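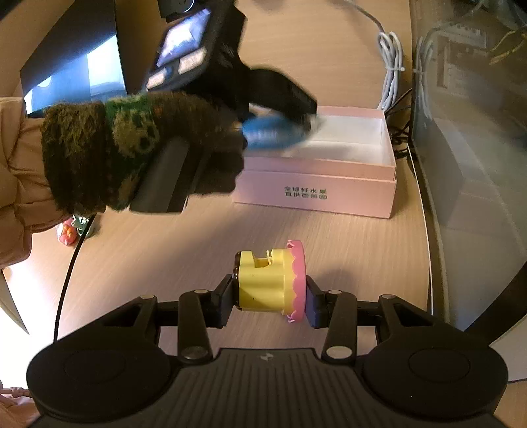
Figure 2. Knitted glove with a patterned cuff, worn at a desk.

4. Clothing as evidence of a cold room

4.1 The claim

The argument that a home is too cold often rests on what the people inside it are wearing. If someone puts on a second jumper to work at the kitchen table, the reasoning goes, the room must be below the temperature that person would choose, and the gap between the two must be a matter of money or bad building. Gloves are given special weight in this line of work. A jumper can be a habit or a fashion, but gloves get in the way of typing, cooking and turning pages, and it is assumed that people wear them indoors only when they have run out of better options.

The Saavedra index, which was used in both of the towns we studied, takes this assumption and turns it into a score. Respondents tick the items of clothing they wore indoors on the day before the survey. Socks and slippers add little. A hat or a pair of gloves adds a great deal, so that a household with one glove wearer can land in the same band as a household that reports visible mould and a broken heater. The index is cheap to run and easy to explain to a council, and we understand its appeal. We are less sure that it measures what it is said to measure.

4.2 What the earlier reports found

The index was first run in Flurstead, an inland town with frosty mornings and a large stock of weatherboard houses on stumps. The report from that work found that glove wearing rose sharply in the cooler months and concluded that a hidden group of households was living in unhealthy cold. A follow-up in Bumport, on the coast, where winter nights are mild, found nearly the same pattern. The authors of the second report took the match between the towns as proof that the problem was wider than anyone had thought.

There is another way to read that match. If two towns with quite different winters return much the same answer, one possibility is that both are equally cold indoors. The other is that the question does not respond to cold very well. The Bumport report does not consider the second possibility, and no room temperatures were taken that might have settled the matter. We find this surprising in a study whose whole subject is the temperature of rooms.

The two reports also treat the clothing item as if it had a single meaning. The word "gloves" on the form covers fingerless mitts, wool gloves, ski gloves, wrist supports and, in at least some of the written comments, rubber gloves for washing up. The glove in Figure 2 is a fuzzy dark brown knit with a green and black cuff, and the hand inside it is holding a handheld device with a small lit screen. On the index it would count the same as any other glove in the list. The form has no place to record how warm the garment is, how long it was worn or what the wearer was doing at the time.

4.3 Our own check

We put the index to 839 households across the two towns, in two rounds, and asked each of them to keep a simple thermometer in the room where they spent the most time during the day. We did not change the wording of the clothing items, poor as we think it is, so that our scores could be set beside the older ones. The first round was finished before the end of April and the second was run in winter proper.

The link between room temperature and the clothing score was weak in both rounds. It was weakest for gloves. Many of the people who ticked gloves were sitting in rooms at or above 20 degrees, the figure that the index itself takes as the floor for a comfortable living space. Many people in plainly cold rooms ticked nothing except socks. When we looked at the coldest homes in Flurstead as a group, the garment that marked them out most clearly was a dressing gown worn past midday, and the index does not ask about dressing gowns at all.

We do not want to push this result too far. A thermometer on a shelf tells us about the air near the shelf. It says little about a draught along the floor, a cold window behind a chair or the temperature of the desk under someone's wrists. Hands lose heat quickly and can feel cold in a room that suits the rest of the body. A person who sits still for hours may want gloves at a temperature that would have a person doing housework open a window. All of this is well known, and all of it is a reason to doubt that a glove can stand in for a room.

Nor do we claim that the glove wearers were comfortable. Some wrote long comments on the back of the form about circulation, about old injuries and about landlords. Those comments were the most useful part of the material and they cannot be turned into a score. One respondent in Bumport wrote that she wore gloves every day of the year, including in the car. Another had ticked gloves because of a skin cream that had to be kept on overnight. Under the index, both were living in cold homes.

4.4 The trouble with asking about yesterday

The index asks about the previous day, on the view that people remember one day better than they remember a season. This may be true for meals or bus trips. We doubt it for clothing, which people put on and take off without paying much attention. In the second round we asked a short extra question at the end of the form, which was whether the respondent was sure of their answers about clothing. A good share said they were not, and those who were least sure had ticked more items than the rest.

One reading is that unsure people guess upwards when they know a survey is about cold. The covering letter, which we copied from the earlier studies, says in its first line that the survey is about cold homes. It goes on to say that the results may be used to plan help with heating bills. We are not suggesting that people lied. A reader who has just been told what a form is for will naturally look for the answers that seem to belong on it, and somebody who wore gloves to bring in the firewood may well tick the box for gloves worn indoors.

Time of day matters too. A room that sits at 4 degrees at six in the morning can be pleasant by lunch if it faces the sun, and the index has no way to tell a bad hour from a bad day. Several Flurstead homes in our sample followed this pattern through most of the second round. Whether such a home should be called cold is a fair question, and the answer probably depends on who is in it at six in the morning. The index gives it one score and moves on.

4.5 The Pronell adjustment

It has been put to us that these faults are dealt with by the Pronell adjustment, a set of weights that lowers the clothing score for households with older members or long-term illness. We tried it. The adjustment did bring the glove wearers in warm rooms down a band, as it was meant to. It also brought down older people in cold rooms, who are the group that most of this research says it wants to find. A correction that hides the very households it should protect is hard to recommend, whatever it does for the averages.

The weights themselves come from a small trial for which we could find no full account. The short version that circulates with the index gives the weights to two decimal places and does not say how the trial homes were picked, in what season the trial was run or whether anyone measured a temperature. We wrote to ask and were sent the short version again.

Users of the adjusted score should at least report the raw one beside it. In the Bumport report only the adjusted score is given, and the raw answers have not been kept in a form that lets anyone work backwards. This makes it impossible to say how much of the likeness between the two towns was there in the answers and how much was put there by the weights. When we applied the weights to our own Bumport answers the town moved closer to Flurstead in both rounds, which is at least in keeping with the second explanation.

4.6 What can be kept

The clothing items may still have some use as a way to start a conversation on the doorstep, where a person can be asked what the gloves are for. We would drop the hat and glove weights from the scored part of the form, leave the tick boxes where they are, and give the space saved to an open question about the coldest part of the day. The wording of that question, and the way we coded the replies to it, are set out in the next section.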